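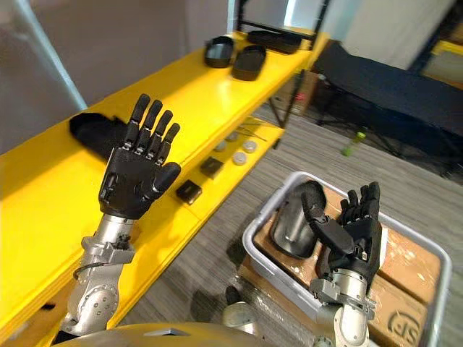 Natalia Magaña
Contributing Editor, Home & Habits

I grew up in a beige house. Beige walls, beige carpet, a couch my mother called oatmeal (it was beige). So when I bought my own place in Tuklow last November, I walked through the empty kitchen on the first evening and said out loud, to a room with no chairs in it, "I'm painting this yellow."

Everyone I told made the same face. My neighbor Lihua Ye made it and then tried to be nice about it. "Like a butter yellow?" she asked. "A cream?" No, I said, yellow. Like a school bus had a baby with a lemon. She went home and came back with a bottle of wine, and I've never been sure if it was a housewarming gift or condolences.

I did one wall first. I used the first can I liked the look of in the store, and by the next morning I had a kitchen the color of mustard that's been left in the fridge door. It was awful! My toast looked sick. My own hands looked sick. I drank my coffee on the porch in a winter coat for a week so I wouldn't have to sit with it.

That's how I met Roland Hebden, who has been mixing paint at a little shop in Vormont for 40 years and has strong feelings about people like me. He asked which way the kitchen faced. I said I thought it faced the yard. He put down his pen.

A north-facing room, he told me, takes a yellow with green in it and makes it greener. The same can in a sunny room might be lovely. He also said the chip lies to you, because a chip is tiny and a wall bounces color onto the other walls until the whole room is shouting. His rule is to pick the one you love, go two steps paler for walls, and keep the loud one for something you can carry out of the house.
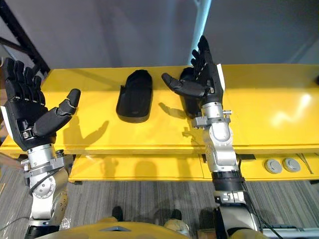
Furniture is where I finally got my way. A table or a bench can take far more color than a wall can, partly because you look down at it and partly because you cover half of it with mail and fruit bowls anyway. Roland kept steering me to the small stuff, trays and stools, and I kept asking about the table. Look at the long yellow table in the photo, with those black fingers held over it, and you can see how well dark things show up on that color. My cast-iron pan has never looked so important. My reading glasses, which have black rims and which I lose daily, now get found in seconds.

I painted mine over one long weekend, in the garage with the door up. Two coats of primer, three thin coats of yellow, then a clear topcoat I almost skipped out of pure laziness. Please don't skip it. My aunt, Guadalupe Villalobos, set a hot enchilada dish straight down on the table the first night it was back inside, and the topcoat took the hit. She has apologized only in the sense that she now brings her own trivet.

She was also the one who told me my grandmother had a yellow kitchen. I'd never heard this in my life! The house was sold before I was born, and the only pictures we have are black and white, so in my head the whole place was gray. "Yellow like a canary," my aunt said, wiping sauce off the table with her thumb. "Your mother hated it." Which explains the oatmeal couch, I guess.

I called my mother to check. There was a long silence, and then she said it had shown every fingerprint and she'd been the one who had to wash it — every Saturday, with vinegar, standing on a step stool. She asked if mine showed fingerprints. I said it did. She sounded pleased. 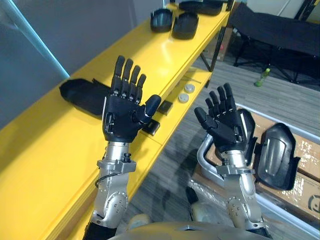
What I'd do differently

I'd buy sample pots. I spent $568 on the kitchen altogether, and an embarrassing chunk of that was full cans of colors I now own forever. There are nine of them in the basement, and if you live near me and want a shed the color of old mustard, I'm your woman.

I'd paint a big piece of cardboard, too, and move it around the room for a few days. Prop it by the window, then by the stove, then look at it at night with the lamps on. Light bulbs matter more than I ever would have guessed. The warm ones turned my pretty pale wall into a peach, and I had to swap all of them out before it settled down.

And I'd ask for less advice from people who own gray houses. Lihua, for the record, came over last month and stood in the doorway for a while with her shoes still on. Then she asked what the table color was called. I wrote it down for her on the back of an envelope, and there's been a drop cloth on her porch ever since.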